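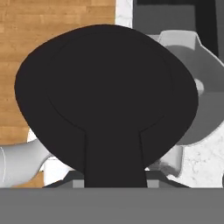 Wiline - demonstrators wanted, simulated kitchen tasks (casual, paid)

Posted Thursday, August 12, 2021

We need people to drive a robot arm around a simulated kitchen and record what they do. The recordings go into training a policy that learns by copying. No robotics background needed. Steady hands, patience, OK with doing the same job over and over with small changes.

Start as soon as you've done the induction. We're behind on the pan tasks so those come first.

What you'd be doing

Sitting at a desk in our Markach office with a hand controller and two screens. One screen is the wrist view, looking down past the gripper fingers, the other is the wide view of the kitchen. You get a written instruction, e.g. "pick up the frying pan by the handle and put it on the stove". You do it. You hit save or discard. Next one.

The layout changes every episode. Counters move, cupboards move, colours and finishes change, the pan turns up somewhere else. That's the point of it, so please don't ask for the same kitchen twice.

What counts as a good demo

- Pan held by the handle, one finger pad each side. No pinching the rim
- Lifted clear of the bench before you travel. Dragging = discard
- One smooth go. If you fumble and recover that's fine, save it, but tick the recovery box
- No long pauses. If you need to scratch your nose do it between episodes
- Let go fully and back the arm off before you hit save. We lose a lot of otherwise good ones to people saving while still holding on

Target is 200 saved episodes per person across the block. Most people are slow the first day and then fine. We don't pay per episode, so no reason to rush and save rubbish.

Hours

Shifts are 4 hours, mornings or arvos, weekdays only. Minimum 2 shifts a week. You can swap with someone else on the roster, just put it in the sheet before the shift and not after. Breaks are paid, kettle and fridge on site, bring your own lunch.

Pay

Casual rate with loading, paid fortnightly, super on top. Induction is paid at the same rate. Exact figure is in the info pack, email and we'll send it.

You'll need

- To be 18 or over with the right to work in Australia
- Reasonable eyesight for judging depth on a flat screen (glasses fine)
- No trouble using a hand controller for long stretches. If you've got a wrist or shoulder thing tell us, we have a desk-mounted one as well
- To write a short plain note when an episode goes weird. "Pan went through the bench" is a perfectly good note

Gaming, CAD, crane or excavator experience all useful. None of it required. Left handers very welcome, our current data is lopsided.

What we record

Controller movements, the simulated camera views, your notes and a participant number. No video or audio of you. Episodes are stored in Ploklow, our in-house logging tool, and you can ask for yours to be pulled out any time before the set is frozen in March.

Getting here

Markach office, level two, Evangelista building. Use the side entrance, the front lift is out untill further notice. Bike racks round the back. Parking is hopeless.

To apply

Email the Wiline demos desk with "pan tasks" in the subject line. Tell us which shifts you can do and wether you've used a controller before. A CV is optional, a couple of lines is plenty. We'll reply with the info pack and a time for a short tryout on the practice kitchen.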